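4 min read

1/ A thread on how I spent February, for anyone who thinks teaching robots is a glamorous line of work. I squeezed a handle. Then I squeezed it again. The target was 300 good examples of one kitchen task, and the job title on my badge at Grukby is "engineer."

2/ The method, quickly. You hold a gripper in your hand, the gripper has a camera on it, and you do the chore yourself. The learning system gets the video and the finger motion and is supposed to work out the rest. No robot arm needed until much later, and the arm gets all the credit.

3/ The chore: pick up the food, put it down somewhere else, leave the neighbors standing. My four-year-old niece can do this. She has asked for more interesting tasks.

4/ First lesson, from the Prenside batch last year: if every example starts from the same spot, you've taught the robot one spot. We moved the target a hand's width to the left and it closed its fingers, with great confidence, on air.

5/ So now I shuffle between takes. Basket goes left, tray goes right, sandwich gets turned. I wrote a script to pick the layouts for me, after learning that my idea of "random" is four layouts in rotation. 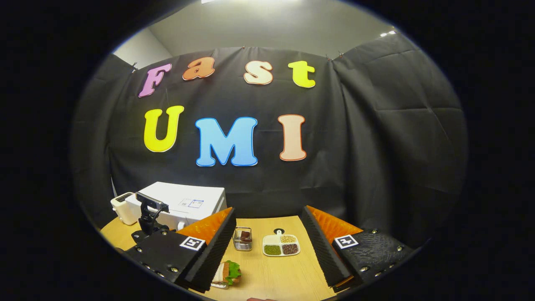 Sandwich down front, beans and company in the tray, toaster keeping out of it.

6/ The square markers on the fingers are how we get the gap between them, frame by frame. Cover one with your sleeve and the take is junk. I now own opinions about sleeves.

7/ Things that have ruined a take, in no order: sneezing. Squeezing before I got there. Going back for a second try because the first one felt clumsy. Answering my phone with the hand that was holding the gripper.

8/ About that second try. My instinct was to throw out every fumble. Sundqvist (our labeling tool, named after a boat, long story) has a tag for "recovered," and I ignored it for a week. Then the trained model fumbled once and just sat there. It had never seen anybody fumble and carry on.

9/ So the fumbles went back in. I'd like it noted that my clumsiness is now a data asset.

10/ Speed is the other thing. Early on I was slow and careful, like I was defusing lunch. The model learned slow and careful. It also learned my little pause before each grab, where I was checking whether I was recording.

11/ Status as of 2/11/23: 297 takes recorded, 29 of them tossed. If you're doing the subtraction, yes, I did it too, on the bus, and missed my stop.

12/ Next up is the same chore at the Plukirbridge site, different table, different light. I've been promised 80 takes will be enough over there. The person who promised this was me, in a planning meeting, before coffee.

13/ First proper test on an arm is in April. Until then my right forearm is getting noticeably bigger than my left. Will post the test clips, including the bad ones. Muting this thread now, I have beans to move.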